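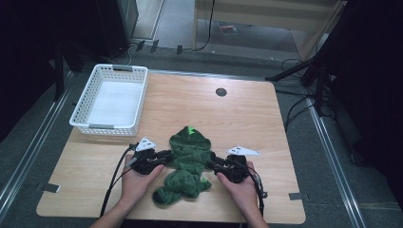

*Both grippers on the green plush outfit, basket at the upper left.*

## Looking after a pair of hand-held grippers

These notes are for the folding table at Pidley, but most of them will suit any wired pair.

- Wipe the jaws with a dry cloth before each session. Plush and fleece shed, and lint on the jaw faces makes thin cloth slip.
- Dust the white marker plates with a soft brush. Keep spray cleaner off them. If a plate has shifted, loosen its screws, seat it flat and run the tracking check again.
- Lead each cable off the near edge of the table, with enough slack to reach the far side.
- Open and close each jaw fully a few times. A gritty feel means the slide needs cleaning. We do ours every 3,000 closes or so, and the left one last had it at 442 over.
- Use 2 drops of light oil on the slide, then wipe off what you can see.
- Pick up fuzzy clothes by a seam or a hem. The pile flattens under the jaws and the grip feels firmer than it is.

Spare jaw pads are in the Bruson drawer. Malsha Miah keeps the service log, so write down anything you change.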